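How to Descale and Clean a Reusable Water Bottle

By Boglárka Deák
July 6, 2022

If you have hard water, a bottle you refill every day will pick up a chalky film on the inside. It usually starts at the bottom and around the neck. The water begins to taste flat, and a bottle brush with dish soap does not remove it. White vinegar does.

These steps are for plain steel, glass and hard plastic bottles. Do not use them on aluminum bottles or on anything with a painted interior. Check the maker's care sheet if you are unsure what yours is made of.

What you need

White vinegar (the ordinary 5 percent kind)
Baking soda
A long bottle brush
A small brush or an old toothbrush
Dish soap
Warm water

Step 1. Take it apart

Remove the lid, the straw if there is one, and the rubber ring inside the lid. The ring often sits in a groove and is easy to miss. Lift it with the handle of a teaspoon. A knife will nick it, and a nicked ring leaks.

Step 2. Wash first

Wash everything in warm soapy water and rinse well. Vinegar works on scale, but it does little against grease or old juice.

Step 3. Soak

Fill the bottle one quarter full with vinegar and top it up with warm water. Leave the lid off. Let it stand for 30 minutes in the sink, where a spill won't matter. Put the ring and the straw in a bowl with the same mix, but take the ring out after 4 minutes — vinegar is hard on rubber over time.

A tapered bottle, wide at the top and narrow at the base, tips over more easily when it is full. Stand it in a corner of the sink or inside a heavy mug.

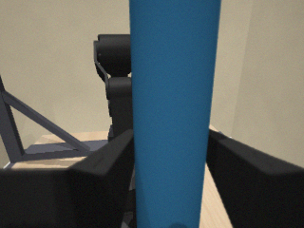
Step 4. Brush and rinse

Pour out half the liquid and scrub the walls with the long brush, working from the bottom up. Use the small brush on the screw threads. Empty the bottle and rinse it three times with clean water. If you can still feel grit inside the neck, repeat the soak.

Step 5. Remove the smell

Put a tablespoon of baking soda in the rinsed bottle, fill it with warm water and leave it for an hour with the lid off. Never close a bottle with baking soda and vinegar in it together. The gas builds up and can push the lid off hard.

Step 6. Dry

Rinse again and stand the bottle upside down on a rack overnight. Dry the ring with a cloth and press it back into its groove only when the lid is fully dry.

How often

With hard water, every 4 weeks is enough. With soft water, do it when you notice a film.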